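Chocolate tray (hospitality)

A chocolate tray is a serving tray, usually round and with a raised rim, on which unwrapped chocolates are set out for guests. It is used in homes, offices and shops, most often during holidays and family visits. The term covers both the tray itself and the arrangement on it. In many households the chocolates are bought boxed and moved to the tray shortly before visitors arrive.

Form and materials

Trays used for chocolates are commonly made of lacquered wood, metal, glass or melamine. Lacquered trays in red or black are popular because the smooth finish wipes clean and does not hold the smell of earlier foods. Many carry a small ornament at the centre, such as a flower, a crest or a written character. The rim stops pieces from sliding off when the tray is carried from person to person.

A tray for a small gathering holds a single layer of chocolates with room to spare. Larger trays may be fitted with a removable divided insert, although these are more often sold for nuts and dried fruit.

Chocolates and their boxes

Assorted chocolates are sold in flat boxes with a moulded or folded insert that keeps each piece in its own compartment. The insert protects corners and coatings in transport and keeps strongly flavoured centres apart – mint and coffee in particular. Dark, milk and white chocolates are often mixed in the same box.

Once on the tray, pieces may be laid out in rings, sorted by colour or simply gathered to one side. Square pieces stack more easily than rounded ones.

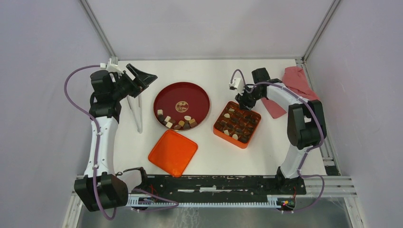 Transfer from box to tray

Chocolates are lifted out one at a time, by the sides, with clean dry fingers, cotton gloves or small confectionery tongs. Tipping the box is discouraged, as coatings scuff when pieces knock together. Pieces that have been kept cool are left in the closed box until they reach room temperature, which limits condensation and the dull patches it leaves behind.

In her household manual The Guest Table, Melahat Tatlı recommends starting at the rim and working inward, leaving the centre ornament uncovered. Beril Türkmen, writing in the Clondale hospitality newsletter of 2 April 2020, favours a loose pile and allows three pieces for each guest, or five where no other sweets are served.
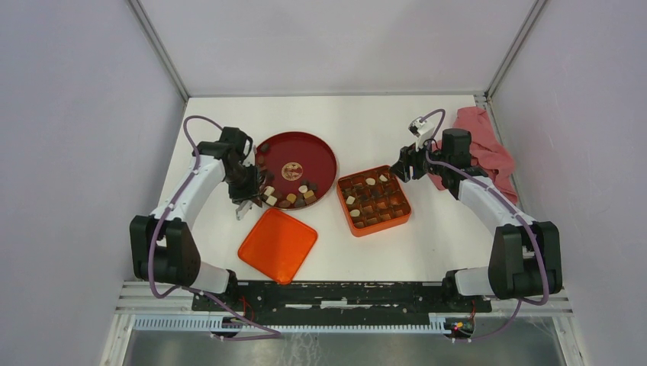 Round dark red tray with chocolates gathered at the lower left, beside a divided orange box.

Serving customs

The tray is generally offered first to the oldest guest and then passed around the room, with coffee or tea following. At the Güneş tea rooms in Drorkville, trays are brought out before the menu and topped up once during the visit. Some hosts leave the box on the table next to the tray so that guests can read the list of flavours – others consider this untidy and put it away.

Storage and cleaning

Chocolates left on an open tray pick up odours and dust, and are normally eaten or returned to a covered container within two days. Lacquered trays are wiped with a soft damp cloth and dried straight away. They should not be soaked or put in a dishwasher.

See also

Confectionery box
Serving tray
Tea service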